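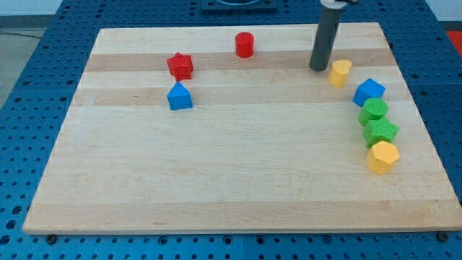
Slide 1. Title
Name, department, thanks to Ingrid Castellanos for the invitation. Talk runs until the break. Questions at the end except on definitions.

Slide 2. The problem
Regional library catalogs merged in August. Sikano branch records came in with local subject headings, Durán with a standard list plus its own additions. Same book, two headings, two shelf locations. Patrons searching one heading miss the other half.

Slide 3. Numbers
3,796 headings before cleanup. 1,382 of them used on a single record. Pause here, people will want to write that down. Single-use headings are mostly spelling variants and singular/plural pairs. A few are real subjects with one book.

Slide 4. Sorting by more than one property
A heading can carry topic, form, place and audience in one string. "Cooking, Mexican, juvenile" is three properties. The old lists fixed the order of those properties, and the two lists fixed it differently. Faceted headings store each property in its own field. Order becomes a display setting.
Skip the history of faceting unless asked.

Slide 5. Method
Split every string at the comma. Assign each part to one of 7 facets. Parts that fit two facets go on a review list. Arlo Quintanilla and I read the review list separately, then compared. Most disagreements were between topic and form: is "maps" what the book is about or what it is?
Rule we adopted: form wins if the item is one.

Slide 6. Software
Matching was done in Fekavow, export to spreadsheet for review. Default matching ignores accents. Turn that off before loading place names. We lost two days to it.

Slide 7. What did not work
Merging on title alone. Reprints with changed subtitles came through as separate works. Also tried patron search logs as a guide to preferred terms, but the logs record what people typed and leave out whether they found it.

Slide 8. Remaining
Audience facet is still thin. Barko branch joins next, with over 3,000 records, no subject headings on the audio items. Review sessions are Friday mornings. Sign-up sheet by the door.

Spare slide: sample record before and after, only if time.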